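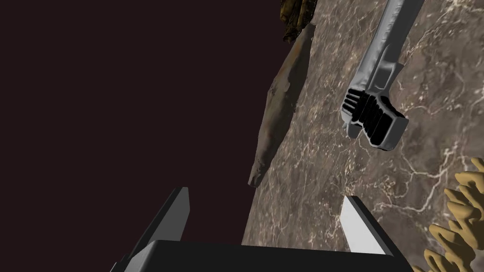
An adjustable wrench on brown marble.

I was standing in line outside the Kaston with a paper cup of lukewarm cider when the woman behind me asked if I'd seen Fillano before they had a drummer. I hadn't. She had, twice, and she wanted me to know it. That's the kind of following this band has now, and I guess I've joined it.

My way in was a July show back when they were still a duo, or so I thought -- a friend sent me a shaky recording and the date was wrong, so who knows. What I remember is the voice. Jaqueline Barrera sings like she's telling you something across a kitchen table, and then she hits the chorus of "Ploso" and you sort of have to put your drink down.

The Kaston holds 1,294 people when they fold the balcony seats up, and they'd folded them up. I got a spot by the left speaker (a mistake, my ear was still ringing at breakfast) and the band came on with no intro at all. Just the bass, then the lights. They played for 90 minutes and I don't think Barrera spoke more than four sentences the whole time. One of them was about a parking ticket.

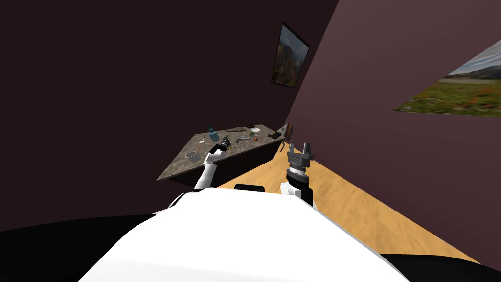 White robot torso and black gripper near the counter.

I caught up with her after, in a hallway full of cables, and she was much chattier than she'd been on stage! We talked about the new record, Triệu, which she named after the street she lived on while she wrote it. She made most of the demos on a keyboard with two dead keys, so there are songs that skip certain notes completely. "I tried putting them back in later," she told me. "It sounded like somebody else's song."

The first pressing was 2,586 copies and it was gone before the tour even got started. She says there'll be another one, but she wants to fix the track order first. Side B bugs her. I like side B a lot, especially the slow one with the accordion, and I told her so, and she made a face.

They closed with that slow one, by the way. Half the room sang it and the other half was already hunting for coats. I stayed put until the house lights came up, then walked the long way back to the train humming the part with the missing notes.

Contact us | Copyright 2021 | Back to top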